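Questions we get about secondhand dressers

Vellach buys, repairs and resells used bedroom furniture. Most of the email we get is about dressers, and most of it comes from people who have just read something online that they'd like to be true. These are the ones that come up most.

Is old furniture really better made than new?

Some of it. The bad dressers from sixty years ago went to the dump a long time ago, so what's left gives a flattering picture. We still get plenty of old pieces in with stapled drawer boxes and backs you could put a thumb through. Judge the one in front of you and ignore its age.

The listing says "solid wood." Can I trust that?

I wouldn't. Sellers use it to mean anything that isn't obviously plastic. A dresser can have a solid top, veneered sides and particleboard drawer bottoms and still be listed that way. Pull out a drawer and look at the raw edge. If the grain on the outside face doesn't carry through to the edge, you have veneer. Veneer is fine, by the way. Good veneer on a decent core outlasts cheap pine. Just don't pay extra for a word.

Do dovetail joints mean quality?

They mean somebody had a machine that cuts dovetails. We've had dovetailed drawers come in so loose they rattled, and plain rabbeted drawers that ran perfectly. Hold the drawer front and back and twist gently. If it racks, walk away or offer less.

How do I fix a drawer that sticks?

Forget the candle trick for the moment. Wax helps a drawer that already fits. First find out where it rubs. Take the drawer out, run chalk along the runners, put it back, slide it a few times and look for the bare spots. Sand those. If it only sticks in June and behaves all winter, leave it alone, or you'll have a sloppy drawer by the holidays.

Is it OK to paint just the drawer fronts?

Yes, and it's a lot less work than painting the whole thing. Keep the paint off the top edge of each front, where it will bind. 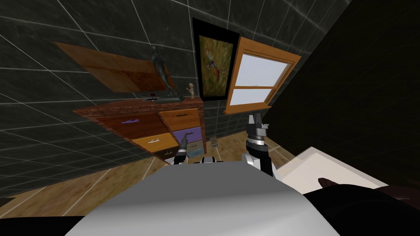 Wood-grain top and frame with a purple drawer.

Will painting it raise the resale value?

Usually the opposite, whatever the makeover videos say. Buyers tend to want either bare wood or a color they picked themselves. Paint it if you like the color and plan to keep it.

Do I need the expensive "no-prep" paint?

We've tried two kinds, Gornar and Rind. Both chipped at the drawer pulls on fronts we hadn't sanded, and both held up on fronts we had. So you can skip the premium and buy a sheet of sandpaper. Shellac primer is worth the money if the old stain bleeds through.

How do I get rid of the smell?

Baking soda, coffee grounds and charcoal all get recommended, and in our shop none of them did much beyond what open air did. Take the drawers out, leave everything somewhere dry for a couple of weeks, then seal the raw insides with clear shellac. If it still smells after that, check the back panel for mildew.

Should I anchor a dresser to the wall?

Yes, into a stud. Heavy dressers tip too when the drawers are open, and the weight of an old one is no argument. The plastic strap kits get brittle. We use 4 screws and two steel brackets.

What is the Madia finish you list on some pieces?

It's our own name for three coats of wiping varnish. There is no secret to it.

My dresser has a number stamped on the back. Is it valuable?

Probably not. Numbers like 454 or 3756 are most often model or stock numbers, and without a maker's mark they tell you very little. Online "number lookup" pages will happily give you a date anyway. Send us a picture of the stamp if you like, but we don't do appraisals.

Do you deliver?

Ground floor only. Stairs are extra, and please measure the turn at the landing before you order.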